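阿纳德克斯（Arnadex）开放日走马观花：学生机器人社到底在练什么

三月里去看了一趟Arnadex的开放日，主要冲着Farus学生机器人社的“整理书架”项目。 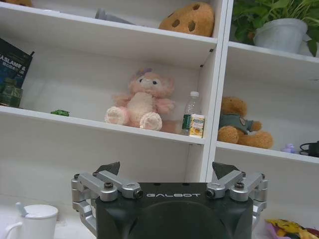 夹爪停在书架前，格子里有粉色小熊、水瓶和绿植。

先交代背景。Farus是校内社团，跟Arnadex的教学中心合办，成员大多是低年级本科生，也有几个高中生旁听。项目名字叫Brorau，宣传页上写的是“面向家庭环境的自主整理”。我对“自主”两个字一向警惕，所以早上到了以后没去听开场致辞，直接上了二楼。

二楼的活动室比我想的小，参观的人挤在门口，后排只能看见前排的后脑勺。每轮演示放60个人进来，明显放多了。我等到第二轮才站到能看清夹爪的位置。

任务说起来很简单：讲解的学生报一个东西的名字，机械臂把它从格子里夹出来，放到桌上，再放回去。书架上的东西是他们自己凑的，毛绒玩具占了不少，还有瓶装水、饮料盒、一本封面印着SLAM的深蓝色的书。选毛绒玩具我能理解，软，夹歪一点也拿得起来。可是拿它们来证明“家庭环境”，说服力就打了折扣。我家书架上最难收拾的是一摞大小不一的薄册子和缠在一起的充电线，我问能不能夹书，对方说“这学期还没做到薄的东西”。这个回答倒是痛快，比宣传页强。

我看的那一轮一共做了8次抓取，成了5次。没成的三次里，有两次是饮料盒，夹爪从侧面过去，把盒子顶得往里退，退到夹不着了；还有一次是水瓶，夹起来一半滑了下去。透明瓶子不好认，这个问题做视觉的人都清楚，讲解里却只说“光线影响”。活动室拉着窗帘，灯一直没动过，我不太信光线这个说法。

还有一件事让我不太舒服。报名字的环节本来说好由观众来点，到了第二轮，变成学生从一张单子上念。单子上的顺序是先玩具后瓶子。我后面一位家长问能不能点架子上那盆绿植，学生说不在任务范围里。不在范围里当然可以，开场的时候就该讲清楚。

墙上的展板说，社团这学期采集了687条遥操作数据，由成员轮流操作录下来，再拿去训练。这个数字我觉得挺实在，对一个学生社团来说不算少，能看出有人确实一晚一晚地坐在那里录。问题是展板没写这些数据里书架换过几次摆法。我问了，得到的答复是“大的格局没怎么换，玩具会挪位置”。那么成功的那几次里，有多少是认出了东西，有多少是记住了地方，现场是看不出来的。我提议当场把小熊和水瓶对调一下再来一次，他们商量了一会儿，说时间排满了，下午的自由交流可以试。

下午我真的又去了。对调以后，小熊照样拿到了，动作比上午慢，在格子口停了好一阵。水瓶没拿到。至少小熊这一下算是看见东西再动手的，我收回一部分上午的怀疑。

顺带说说课程。Farus每学期招新后先上一段基础课，讲坐标系、标定、夹爪的开合控制，然后分组。翻了翻放在门口的讲义，标定那一章写得很细，连螺丝松了会有什么表现都写了，一看就是吃过亏。相比之下，评测那一章只有一页半，怎么算成功、怎么算失败写得含糊：东西拿出来了但放倒了，算不算？讲义里没有答案，我问的两个学生给了我两个不同的答案。

隔壁Fu小组做的是循迹小车，孩子们围得最紧，我没挤进去，不评论。

想带孩子去的家长，建议下午再到，人少，学生也愿意停下来回答问题。上午那种排好的演示看一轮就够了。电梯只到一楼和三楼，去二楼要走楼梯，推婴儿车的要留意。饮水机在三楼。

社团说下学期会把薄书和绿植加进任务里，评测标准也要重写。到时候展板上如果能把失败的次数和成功的并排写出来，我愿意再跑一趟。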